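Sorting the snack drawer, part 1. The drawer is 700 mm wide inside and has never had a divider in it. Everything migrates to the back left corner.

---

Part 2. Divider set is the Simer, bought in December and left in its box until now. Slots every 100 mm. The end brackets need 2 mm shaving off before they sit flat.

---

Part 3. Sweets on the right, savoury on the left. Crackers go in upright, printed side forward, or the seams catch on the runner above.

---

Part 4. Seven compartments is too many. I took two dividers out and gave the space to the rosemary crackers, or what I take to be rosemary from the sprig on the packet.

---

Part 5. Small wrapped sweets slide under the dividers — the gap is larger than Simer's leaflet claims. A strip of felt along the bottom edge closes it.

---

Part 6. Sorting done on the daisy cover, one packet at a time. A snack packet and a pink sweet wrapper still to place.
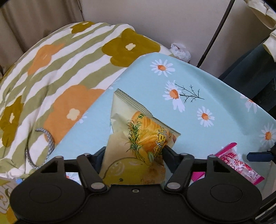 Abrehet Adugna: Felt picks up crumbs. Try silicone edging, it wipes clean and you can cut it with scissors.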